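How do I keep my shell history the same across several terminal windows?

Asked by Wen-hsiung Yen

I hope this is the right place to put this, and I apologise in advance if it's a bit rambling. I do nearly all of my work in the terminal these days, and I tend to have a window open for the project I'm on (a little inventory program called Poritz, which I look after for a friend's shop), another for my notes, and usually a third one that I opened for some quick thing and forgot to close.

What drives me batty is the history. I'll work out some long command in one window, then go over to another window and press the up arrow, and of course it isn't there. Fair enough, I thought, it'll be saved when I close things. But when I close them all at the end of the day and start fresh in the morning, I only seem to get the commands from whichever window I closed last. The rest are gone as though I never typed them. Last month I lost a very long rsync line that way, one with a good many exclude options that took me most of an evening to get right, and I've never managed to write it quite the same since.

I'm using bash, whatever version comes with Ubuntu, and the ordinary terminal program. I haven't changed much in my .bashrc apart from a few aliases and the colour of the prompt. I'd rather not switch to a different shell if I can help it, as I've only just become comfortable in this one.
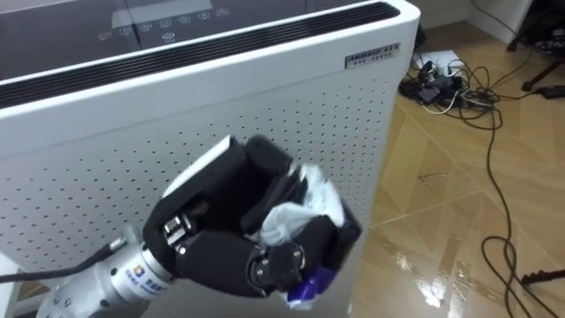
What I'd really like is for every command to be saved as soon as I've run it, from every window, into the one history. It would be lovely if the other windows could see it right away too, but I could live without that part. I'd also like to keep a good deal more of it than I do now. My wish list would be to never lose anything again, if that's possible!

One more thing in case it matters: I connect to a second machine here at home (I call it Skarden) over ssh, and I'd be happy with the same behaviour there, though the two histories can stay separate.

Thank you kindly for reading all that.

Anil Varma

Hello Wen-hsiung, and no need to apologise, I had exactly this trouble when I started out and it cost me a few good commands as well.

What's happening is that each bash window keeps its own list in memory while it's running, and only writes it to the file .bash_history in your home folder when it exits. Depending on your settings it will either add to the end of that file or write over the whole thing. Ubuntu normally sets it to add, so the first thing I'd do is have a look in your .bashrc for this line:

shopt -s histappend

If it's missing, or has a # in front of it, then you've found the reason you only keep the last window. It's quite easy to knock it out by accident when you're pasting in aliases and prompt colours (ask me how I know). Put it back, and then add this near the bottom of the file:

PROMPT_COMMAND="history -a; $PROMPT_COMMAND"

The -a tells bash to append your new commands to the file, and PROMPT_COMMAND is run every time bash is about to show you a prompt, so each command gets written out as soon as it finishes. If you have something in PROMPT_COMMAND already, the bit at the end keeps it. If you don't, you can leave that bit off and write just PROMPT_COMMAND="history -a", which is tidier and avoids a stray semicolon.

For the other windows to see the new commands straight away, you can use this in place of the line above:

PROMPT_COMMAND="history -a; history -n"

The -n reads in any lines from the file that this window hasn't read yet. You do have to press Enter once in the other window to get a fresh prompt before they show up. I'll be frank and say I tried it and went back to plain history -a after a week or so. With everything shared, the up arrow gives you whatever you last did anywhere, and I kept getting a command from my notes window when I wanted the one I'd just run. Some people love it, though, so do give it a try — it's easy enough to undo.

As for keeping more, look for HISTSIZE and HISTFILESIZE. The first is how many commands are kept in memory, and the second is how many lines are kept in the file. You can make them as large as you like, and in any reasonably recent bash a value of -1 means no limit:

HISTSIZE=-1
HISTFILESIZE=-1

Edit the existing lines if they're there, so you don't end up with two sets fighting each other. Then open a new window, or run source ~/.bashrc in the ones you've got open. On Skarden you'll need to make the same changes in the .bashrc over there.

And do put that rsync line in a little script once you've got it back! Anything that takes me an evening goes into a file in my bin folder now, with a comment at the top saying what I was thinking.

Alva

just press ctrl+r and start typing, it searches your history. much faster than the up arrow

Plarkusmont

Anil's got it covered, I'd only add a word of caution. If you're saving everything forever, be careful about typing passwords on the command line, as they'll be sitting in that file in plain text. Check that you have HISTCONTROL=ignoreboth in your .bashrc. With that set, any command you start with a space is left out of the history, and so are repeats of the command just before.

I'd also make a copy of .bash_history before you start changing things. Mine was down to 400 lines once because I'd set HISTFILESIZE in the wrong place and bash trimmed the file before I noticed.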